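From: Padivow Allotments list
To: padivow-growers
Date: January 13, 2021
Subject: Re: Leeks again, and is it worth starting onions from seed?

Hello all,

Replying to the onion question further down, as I got terribly excited when I saw it and have been meaning to write something like this since September.

> I've grown from sets for years and they do all right, but last
> summer nearly half of mine bolted in that hot spell and the rest
> went soft by Christmas. My neighbour on the Gemdale side swears
> by seed. Is it really worth the bother? I've only got one
> windowsill and it faces the wrong way. Also, my leeks are the
> thickness of pencils. What am I doing wrong?

Yes! Do it! I went over to seed three seasons ago and I wouldn't go back, even though I still buy a small bag of red sets out of habit and tuck them in by the path.

The bolting is the main thing. A set is an onion that has already had one season of growing, so a cold week followed by a hot one can convince it that it's time to flower. Seedlings are in their first year and are much calmer about the whole business. Mine hardly bolted at all in that same hot spell, and I'm on the windy end where everything sulks.

Now is a good time to start. I sow in the middle of January, in modules, four or five seeds to each, and I don't thin them. They go out as a clump in spring and push each other apart as they swell, which is lovely to watch. You get medium onions that way, just right for one meal. If you want big ones for the show bench, sow singly and give each plant a hand's width all round.

Seed is where you need to be a bit fussy. Onion seed doesn't keep, so please don't use the packet from the back of the tin (I did, two years running, and got a tray of very nice compost). Buy fresh. A packet of 50 is plenty to try it out. I bought one of 530 the first year and was pressing seedlings on everyone who walked past my shed.
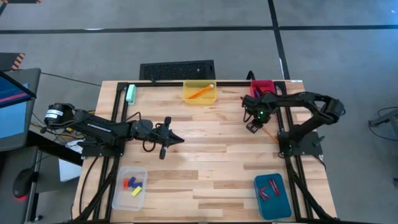

As for the windowsill, I wouldn't worry too much about which way it faces for the first fortnight. They come up in the dark quite happily. It's after they've shown that they want light, and then a cool bright spot beats a warm dim one every time. Mine live in the porch with a bit of white card propped behind them to throw the light back. They look like grass for weeks and weeks. When they get long and floppy I give them a haircut with the kitchen scissors, down to the length of my finger, and they thicken up beautifully. (The trimmings are very good on scrambled eggs.)

Water from underneath, and let the top dry out a little in between. I lost half a tray to damping off in my first year by being too kind with the can.

On storing, I do think seed-grown ones keep better, but a lot of the soft ones we all had last year came down to drying. It was so wet at lifting time. I dried mine in the greenhouse on an old bed base with the door wedged open, and left them until the necks were like paper. Any with a thick neck went straight into the kitchen for chutney. We're still eating the rest, and they're as hard as cricket balls.

Leeks! Pencils usually mean they went in late or went thirsty, and I'd guess thirsty, given the summer we had. Try this: sow in early March, let them reach the thickness of a real pencil in the seed bed, then drop each one into a deep hole made with a dibber and fill the hole with water. Don't firm the soil in. It washes down by itself. Then keep watering through June, even when they look perfectly all right. Mine also get a good mulch of grass cuttings once they're standing up straight, and a barrowful of muck the autumn before, if I can get my hands on any.

If yours are still in the ground, leave them there. They'll put on a surprising amount in late winter before they think of flowering, and a thin leek is very sweet sliced lengthways and cooked slowly in butter.

I've got spare module trays, the deep sort, if you'd like a couple. I can leave them by the water tank on the Gemdale side next time I'm down. I could also do with some shallot sets if anyone has ordered too many. Mine have gone mouldy in the bag, every last one.

Happy sowing,
Plot 239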